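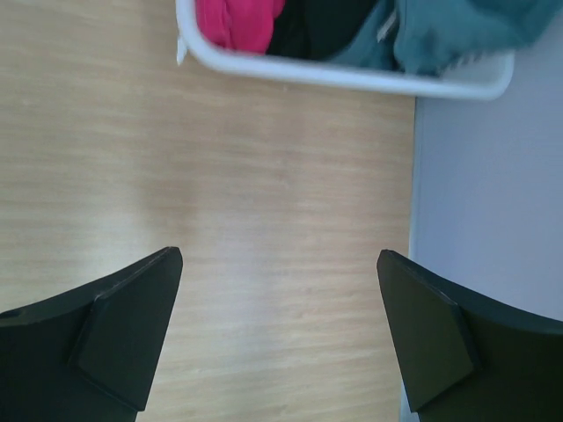 *Light wood grain*

## Nundwood rentals: common questions

**How long can I rent a craft table?**
Up to 14 days. You can renew once if no one else has asked for it.

**What does it cost?**
Tables are $4 a day. Folding chairs are $2 a day. We take cards or cash at the Sarker Street desk.

**Do you deliver?**
Only inside Nundwood. Everyone else picks up from Unit 546, around the back - ring the bell.

**Can I rent cloth too?**
Yes, in plain colors. Wash it cold before you bring it back, and please don't iron it. 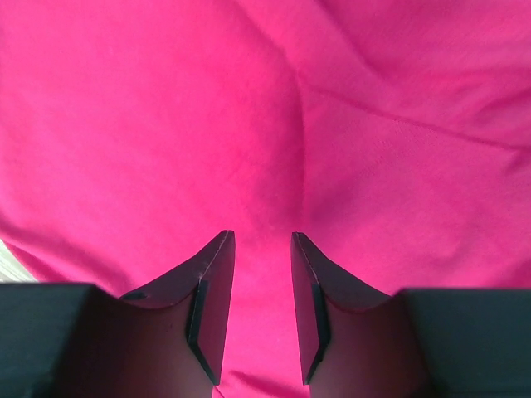
*Bright pink fabric, rumpled*

**What if I spill paint on something?**
Tell us when you return it. Small marks are fine - we charge only for repairs.

**Are you open all year?**
We close for the first week of May. Bookings made before then still stand.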